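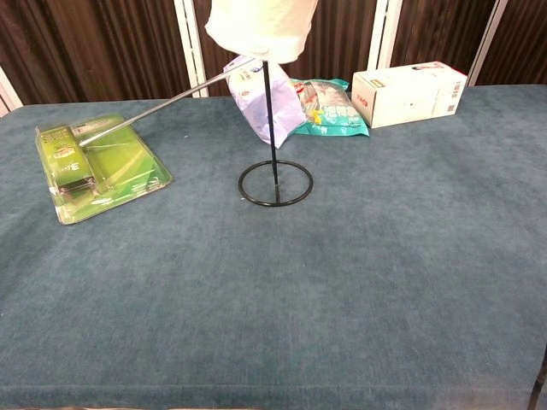
A green blister pack on a covered table.

Home Supplies Exchange, Plomosar: progress report to the Charbonneau Fund, second period

Submitted by Hedvika Procházka, program lead

This report covers the six months to the end of December. The exchange takes in unopened and lightly used household goods from residents and shops and passes them on at no charge to people setting up a home in Plomosar, mostly after a move, a separation or a stay in temporary housing. The grant pays for the rent on the Somia Street unit, one and a half staff positions and the van lease.

Households served

We served 559 households in the period. Of these, 901 visits were recorded, so many people came back at least once. Return visits were usually for things we did not have the first time: pans, curtains, a working lamp. The intake form now has a line for items still wanted, and staff call when something comes in. Calling takes up most of the first hour of the day and we have not yet found a better way to do it.

Donations

We logged 1,602 donated lots. A lot can be one kettle or a full box of cutlery, and the fund's officer asked us last time to say so plainly. Small packaged goods from shops rose after Prarkura, the hardware wholesaler, agreed to send us its discontinued lines once a month. These are easy to shelve and go out quickly. Furniture fell. The unit has no ground-level loading door, and two-person lifts up the back steps are slow, so we turned away most wardrobes and all sofa beds.

Bedding remains our weak point. We only accept it sealed or freshly laundered, and supply ran out twice, once in October for nine days. We bought 40 sets of sheets from the contingency line to get through it. The receipt is in the finance annex.

Staffing

The half-time driver left in September and the post was open for five weeks. During that time pickups were limited to mornings and some donors gave their things elsewhere. The new driver has settled in and the van now runs until 4 p.m. A second person is being added to the insurance.

Spending

Rent and salaries are on budget. Fuel is over, mainly from pickups outside the town limits that we agreed to before the driver left. We have set a distance limit for single-item pickups. The shelving purchase planned for this period was moved to the next one while the landlord decides about the damp on the north wall. We ask the fund to let us carry that amount forward.

Next period

We plan to repeat the visitor survey, with the questions cut down to one page. Few people finished the long version. We also want to open one evening a week, until 8 p.m., for people who work days. If the landlord does the wall in time, the shelves will go up first and the evening hours will start after that. The lease on the unit comes up for renewal in June and we will send the new terms to the fund as soon as we have them.

Comments (3)

plomo_resident
Are you taking small appliances again? I have a toaster and a hand mixer.

Hedvika P.
Yes, both are fine. Please bring the cords and leave them at the front desk before 4.

Gail
Evening hours would help a lot. I get off at 6 and have never once made it while you were open.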